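The Case Against the Meal Kit

2018-04-27 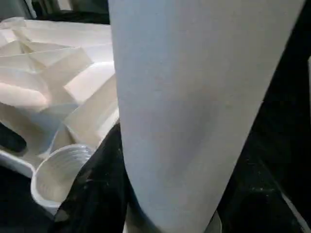 White material, folded and crumpled.

I signed up for the Kornivau meal box in August, mostly to stop my brother-in-law from talking about it. He gets two referral credits a year or something like that, and I was apparently one of them. I canceled last week. Several people have asked why, so I'm writing it down once and sending them the link.

The pitch is that you save money because you only get what you need. One sprig of thyme, one tablespoon of soy sauce in its own little bottle. I kept my receipts, which I doubt the company expects anyone to do. Over the whole run I paid $1,869. Then I went to the Jaber on Ellis Street with a few of the recipe cards and priced the same dinners. Buying full-size everything, with leftovers of nearly all of it, I would have come out $379 ahead. I'm sure somebody will tell me my time is worth more than that. Maybe so, but I still had to chop the onion.

Then there's the time claim. The cards say a half hour. I timed the chicken with lentils and got 56 minutes, and I am not slow in the kitchen. Whoever writes these things must start the clock after the vegetables are washed, peeled and cut, and stop it before anyone looks at the sink.

I also don't buy the line about less waste. Less food waste, fine, I'll give them that one. I threw out less cilantro than I usually do. But every week there was the box, the liner, the ice packs, and a bag inside a bag for a single carrot. The card says most of it can be recycled "where facilities exist." I called the Rornidham transfer station to ask about the liners and the man there laughed at me. Not in a mean way. He gets that call a lot.

Was the food good? Some of it. There was a pork thing with pickled radish that I've made again on my own, and the flatbreads were better than they had any right to be. A lot of the rest tasted like the same sauce with a different name. If you've had the "smoky harvest bowl" you've had the "rustic autumn skillet."

My sister-in-law still loves hers and says I'm cheap. We're having the pork thing at my place on Sunday, so she can judge for herself. I did have to buy a whole bunch of radishes.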